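Reading time: 2 min
Print | E-mail this page

Looking after a pair of hand-held grippers

I look after two of these, and most of the trouble I get called about is fluff. Plush toys shed like crazy, and the fibers head straight for the pivots! So before you blame the software, do this.

Switch the gripper off and open the jaws all the way. Go over every pivot screw with a dry paintbrush (an old one is fine), then pull out whatever is left with tweezers. Please don't oil anything yet — oil plus fluff makes felt.

Next, snug up the screws. Small driver, fingertips only. I check mine every 3,000 grasps, and Nicanor Mateos thinks I'm fussy, but he's also the one who lost a screw in a rug.
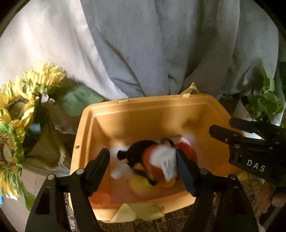
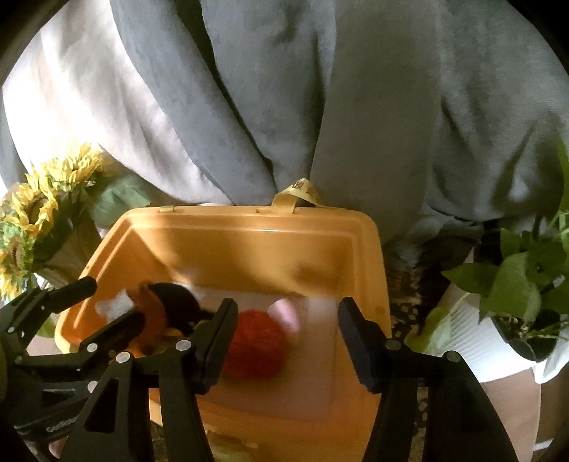 Soft toys in the orange bin, jaws open.

Now close the jaws slowly on a strip of paper. Tug it. If it slides out on one side, that pad has worn or shifted, so loosen it, square it up and try again. I give it two tries and then just swap both pads.

Last thing is the zero. Close the jaws empty, hit reset, open, close again. You want the same reading both times. If it drifts, go back and look for fluff, because I bet you missed a bit near the base — I always do.

Spare pads live in drawer 9.

Contact Inmaculada Pacheco | © Bravari | Back to top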